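Home Courses Notes Reading Lab Contact

Week 6 notes: Can a machine clear the kitchen table yet?
7 min read

Last week we finished with the grasping videos and a lot of you asked why, if an arm can pick a bolt out of a tray all day long, it can't help after dinner. Great question, and it gets the whole session today!

Start with the shop floor. The Tetstead packing cell, which we looked at in July, runs one carton size under fixed lights, and it moves up to 1000 cartons in a shift. That is a real chore, done by a real machine, and nobody on that line thinks it is strange anymore. But look at how much was settled before the arm ever moved: the belt height, the carton, the lighting, the direction everything faces.

Now go home. A table at the end of the day has whatever people left on it, facing any way at all. The word we use for this is clutter, but the trouble is wider than mess. Three things change at once — the objects, the surface under them, and the room behind them — and a method that copes with one may fall over on the next.
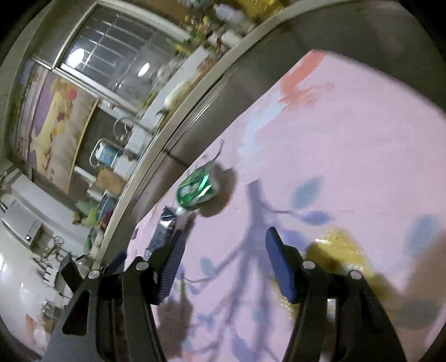 Tripathi

Take the bottle first. It is green and translucent, and it lies on its side. Depth cameras often do badly with clear plastic and glass, as light goes through or bounces off where the sensor expects a solid face. A bottle on its side can also roll if a finger touches it off center. The fingers have to come down on both sides of the body and close evenly, and the hand has to know which end has the cap if the next step is to stand it up.

The foil packet is my favorite. It's small, dark blue and crinkled, so every fold throws back a different bit of light. Squeeze a packet like this and its shape may change under the pads, which means the grasp you planned is no longer quite the grasp you have. People fix this without thinking (try it with a snack wrapper tonight, eyes closed).

Then there is the tabletop, pink with branches and leaves printed all over it. A vision system has to learn that a printed leaf can't be picked up! Students laugh at this until their own detector draws a box around a flower.

So, yet or not yet? In the Fatia exercise our class set had 279 pick attempts on plain tables, and 90 percent ended with the object lifted. On patterned tables with clear bottles the rate fell to 42 percent. I find that exciting, because both halves are worth something: the first says the basic motion works, and the second tells us where to dig.

For next time, read the Jemcombe handout on soft packaging and bring one object from your kitchen that you think would beat a two-finger gripper. Write down how you would pick it up yourself, finger by finger.

Related notes
Week 5: Grasping in trays and bins
Week 7: Soft packaging and the Jemcombe tests
Fatia exercise: setup and scoring
Tetstead packing cell: visit notes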